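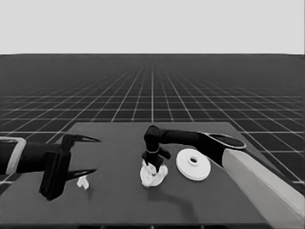 Page 3 of 4

Safety checklist: Birnmont two-arm trainer, simulated cell
Reviewed at Westow in February by Wael Alaoui

Item: Emergency stop reachable from the keyboard
Result: Pass
Comment: Lovely big key, and both arms freeze together. I tried it in the middle of a pick and again during homing, and I'd be happy to hand it to a beginner.

Item: Speed limits hold when both arms are live
Result: Pass
Comment: The slow mode can't be switched off without the supervisor code - very glad to see that. Our old Taston package let anyone do it! 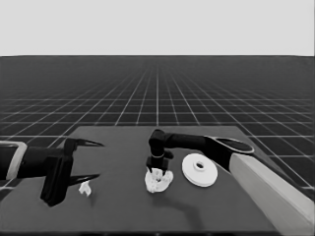

Item: Joint limits match the printed manual
Result: Pass with a note
Comment: I checked 12 entries against the table at the back of the manual. One wrist value is a typing slip on the page, and the software has it right. Please pencil in the correction on the bench copy.

Item: Grip force warning
Result: Pass
Comment: The warning tone is clear and not too shrill. Setting the threshold took me a minute, and the slider remembers where you left it. With small toothed parts the choice of threshold matters a lot, and where the fingers close on the top of the gear with the disc lying so near, I'd start low and creep up. Great practice for new staff, all of it without a real pinch point.

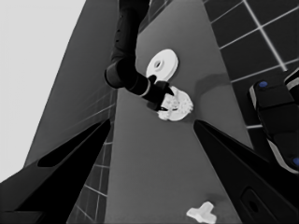
Item: Collision alerts between arm and workpiece
Result: Pass, retest after update
Comment: I set the margin wide to begin with, then brought it in bit by bit. A narrow gap like the one between the gear-shaped part and the disc is just the place to try it. The alert log is a joy to read - plain words, proper times.

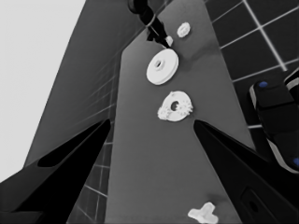

Item: Reset returns both arms to a safe pose
Result: Open
Comment: Works from the menu, but I want the shortcut tested too. El Khatib have the query.

Next check: after the update, same settings.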